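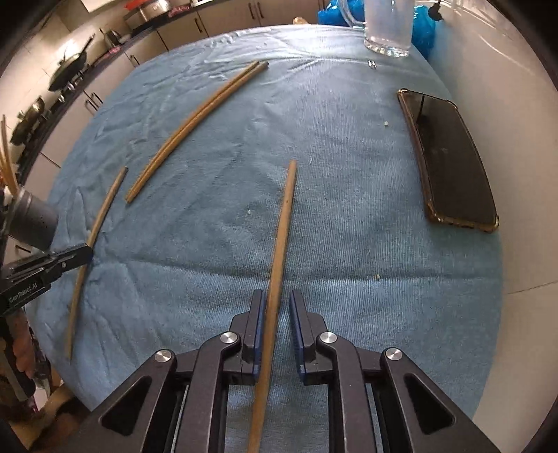

Section 4. Recording thin-object demonstrations with two hand-held grippers

This section covers the chopstick task set used in the Cropper method. Read Section 3 (mounting and charging) before you start. The task set at Riltelcombe has 184 accepted episodes, and the settings given here are the ones used for all of them. If you change a setting, record it in the session log under "deviations" so the episodes can be separated later.

4.1 Preparing the table

1. Cover the table with a plain cloth in a single pale colour. Ribbed or lightly textured fabric is fine and gives the tracker something to hold on to.
2. Leave creases and crumbs where they are. The Cropper method depends on ordinary variation in the background, and policies trained only on a pressed cloth did poorly when we moved them to a second kitchen.
3. Put one or two household items that play no part in the task, such as a phone or a mug, toward the far side or one end. Move them between batches, never during an episode.
4. Lay the chopsticks flat on the cloth with space for a finger on either side. Two may lie side by side. Do not cross them in this task set; crossed sticks belong to Section 6.
5. Keep spare chopsticks upright in a holder off to the side.

Note: Glare on the far end of the cloth is acceptable. Glare on the near third is a problem, as it washes out the edge of the stick just before contact. Draw a blind or turn off the nearest lamp.

4.2 Checking the grippers

1. Open and close each gripper fully three times. The linkage should move freely with no click at the pivots.
2. Look at the ribbed pads on the inner faces. Replace a pad if any rib is worn flat.
3. With the jaws open, confirm that both pads are visible in the wrist view. If only one shows, the camera mount has slipped. Go back to Section 3.
4. Run the jaw calibration in Felen. The reading at full open should repeat within 11 counts over the three cycles.

Caution: Keep fingers out of the linkage while the jaws are closing. The outer arms and inner links come together quickly.

4.3 Recording an episode

1. Start both recorders from Felen and wait for the sync tone.
2. Bring the right gripper over the stick with the jaws open and one finger on either side of the wood. The stick does not need to be centred. An offset of a few millimetres toward one pad is useful, and we ask operators to vary it.
3. Lower until the pad tips are level with the cloth. Do not press.
4. Close slowly until the stick stops rolling, then lift straight up to the height of your other wrist.
5. Place the stick in the target area and open the jaws fully before moving away.
6. Repeat with the left gripper. Both grippers may be over the table at once, each working on its own stick.
7. Press stop. Leave both grippers still for two seconds so the end of the episode can be found automatically.

Note: A second gripper or part of the operator's hand in the wrist view is normal. Do not mask it out.

4.4 Accepting or rejecting

Reject the episode if the sync tone is missing, if a stick leaves the table, or if the wrist view is blocked for more than 14 consecutive images. A missed grasp followed by a successful second try should be kept and tagged "retry".

Retries matter more than we first thought. In the January comparison, Mwanahawa Mwaipopo trained the same policy for 3,000 steps with and without the tagged episodes. The version without them closed on bare cloth and carried on to the target as if it were holding something. The version with them usually reopened and tried again. We have not tested whether this holds for thicker objects.

4.5 Exporting

1. Open the session in Felen and select Export to Bidbridge.
2. Choose "paired" so the left and right streams keep a common clock.
3. Check that jaw width appears as its own channel – older templates leave it out.
4. Copy the session log into the same folder before closing. Bidbridge will not accept a paired export without it.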